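Home Topics Math Science Words

Reading time: 2 min

Inside or Outside? How Sorting Works

Sorting means putting things into groups by a rule. The rule must be clear enough that two people using it get the same result. "Nice buttons" is a poor rule. "Buttons with four holes" is a good one.

A group made by a rule is called a set. Each thing in the set is a member. A set can be large or small. The set of whole numbers from 1 to 30 has 30 members. The set of months that start with Z has none - this is called the empty set.

Some things fit more than one rule. The number 315 is odd, and it can also be divided by five. It belongs to both sets. The number 1701 is odd, but it cannot be divided evenly by five, so it belongs to only one of them.

On paper, a set is often drawn as a closed loop. Members go inside the line. Everything else stays outside.
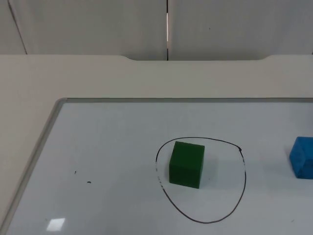
The size of the loop does not matter, and neither does its shape. A loop with a gap does not work, as inside and outside are then joined.

Try it: draw two loops that overlap. Label one "odd" and the other "more than 30". Where does 1357 go?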